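From: Ya-wen Yeh
To: skiderley-demos list
Subject: Re: [skiderley-demos] tray task, which episodes to keep?

Hello Iman, hello all,

Thank you for the careful questions. I answer them one by one under your text. First, two pictures from the tray task, so that people who joined the list in November know which table we speak of.

One from the head camera, then one from a gripper camera:
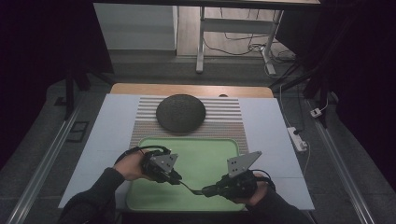
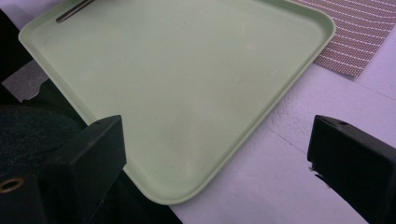
1. Length of the episodes

Iman Berrada wrote:
> I went through the tray set from Luvine. I have 193 episodes in
> my folder, but 16 of them are much shorter than the others. Were
> they stopped by the operator, or did the recorder lose them? I do
> not want to train on half a task.

They were stopped by the operator. When we feel that the start was bad, for example the fingers closed before they came to the rim, we press stop and begin again. I should have deleted them the same evening and I forgot. Please remove all 16. The number that stays is 177, and this is also what I have in my notes.

2. Two hands or one

> Some people in the Bakke group ask if they can use only the right
> hand data. Their arm is single.

I would not advise it for this task. The tray is wide, and we mostly move it with both grippers at the same time. If you take away the left hand, the right hand does things which have no sense alone. For a single arm it is better to record new demonstrations with one gripper. I can do this next week if Bakke tells me which objects they need.

3. Speed

> The movements look slow to me at the beginning and quick at the end.
> Is it on purpose?

No, it is only that I became more used to the grippers. The first day I was afraid to hit the table. If you want an even speed, start from episode 98. After this one I kept the same rhythm, and the Pirneo script also complains less about jumps in the hand position.

4. Camera views

> The gripper camera often sees only a part of the tray. Should we
> throw those frames away?

Please keep them. When the hand is near, the camera cannot see the whole tray, and the robot will have the same problem when it does the task. The head view gives the rest. What I would check is the time difference between the views, which must stay under 2 frames. I checked it only on the first files.

If something is not clear, please write to the list and not only to me, so the others can read it too.

Best regards,
Ya-wen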